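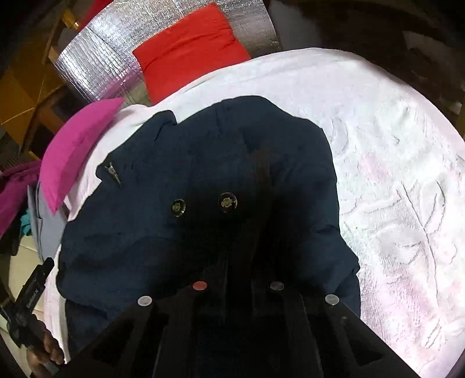
*Figure 1. Navy garment from the test load, on the bed. Two round buttons with gold emblems are visible near the center.*

## 3. Materials and method

The project compared two ways of folding dark outer garments for shelf storage: the flat fold (sleeves back, body in half) and the roll. The Hodžić household lent the garments and a bedroom with one bed and one open shelf. All folding was done on the bed, on top of the bedspread. A pale surface was preferred because the outline of dark cloth is easier to follow against it.

Each garment was dropped on the bed in a bunch and left as it fell. The person folding then found the collar, turned the piece face down and smoothed it by hand from the center out. Timing started at the first touch and stopped when the piece was on the shelf. Stack height was read with a steel ruler under a 1000 g weight.

### 3.1 Buttons and metal parts

Hard parts were treated as a separate variable. Raised buttons leave marks in the layer above if they face up, so in the flat fold they were turned inward – in the roll this was not always possible. Narrow metal pieces near an edge were checked by touch before smoothing, as they catch on knit fabric.

## 4. Results

Total handling time over the Saturday session was 2276 seconds. The flat fold was slower for every garment with front buttons and faster for the plain ones. Rolled pieces took up less shelf width but did not stack, and two of them opened overnight.

Adding a 200 g cardboard insert (Tukola, size M) made the flat stack more even. It did not change the folding time enough to matter.

## 5. Sources of error

- Heavy cloth keeps its wrinkles after one pass of the hand. A second pass was allowed but not timed separately.
- Dark navy is hard to read in shadow. Seams were missed twice and the fold restarted.
- Jolene Ormsby did all the flat folds, and her speed improved during the session.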